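Frequently Asked Questions: Torkow Winter Guard

Audition season is coming, and so are the emails. Please read this page before writing to us. We wrote it so that we could stop answering the same question from a phone in a gym parking lot.

What is Torkow?

We are an independent winter guard with a small indoor percussion section attached. We rehearse in Valderrama from November to April, and compete in gyms whose heating is a matter of local opinion.

Is this the same as marching band?

It has flags and no tubas. Your grandmother will call it band anyway, and we suggest you let her.

Do I need experience?

For the flag line, no. For rifle and sabre, yes, at least one full season. We have a limited supply of ice packs and would like it to last until spring.

How many spots are there?

There are 26 performers in the guard this year and 10 in percussion. Alternates rehearse with everyone else and learn every part, and they go on more often than they expect. Flu season and show season are the same season.

What should I bring to auditions?

Black clothes, water, gloves if you use them, and shoes you can turn in. Equipment is provided. If you bring your own flagpole, put your name on it, or by lunch it will belong to the group.

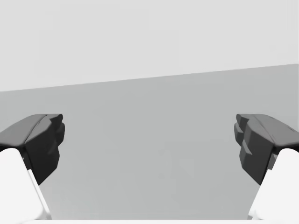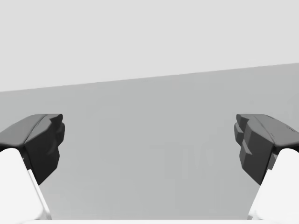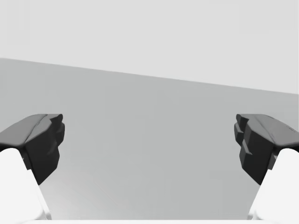

What does it cost?

Member dues are $384 for the season, payable in four parts. That covers the uniform, the use of equipment, and the bus to every show except championships. It doesn't cover food, makeup, or the second pair of gloves you will buy after losing one of the first.

Can I get help with dues?

Yes. Tick the box on the registration form and we will work something out privately. You can also sell raffle tickets. Our record for one member is held by somebody whose mother works at a hospital with a very large break room.

What is this year's show called?

Skullura. It's about a city under the sea, or possibly grief. The designers have given us both answers and we've stopped asking. There is a lot of teal.

Who won the Wirard Classic?

We took second, and we're fine about it. The judges liked our drops of color in the second half and were less keen on our drops of equipment in the first.

Can parents watch rehearsal?

The last half hour of each rehearsal is open. Please sit in the bleachers, not on the floor cover. The floor cover weighs more than your car feels like it weighs when you push it, and we'd like help folding it at the end. Anyone standing near it at nine in the evening will be handed a corner.

Where do I buy show tickets?

At the door, cash or card. The main gym holds 2000 people and has never sold out, though the row with the working outlets fills early.

May I film the performance?

From your seat, without flash, and only our group. Other groups have their own rules, along with parents who enforce them.

What happens if I miss a rehearsal?

Tell your section leader before it starts. Two unexcused absences and you may lose your spot in the drill. A dentist appointment is an excuse. So is a school concert. "I thought it was tomorrow" has been tried.

How long is the show itself?

Under six minutes, including the part where everyone lies down. Members always ask whether they can lie down for longer. The drill is already written.

When do results from auditions go out?

By email, within a week, to the address on your form. Check your spam folder first, then check whether you spelled your own address correctly, and then write to us.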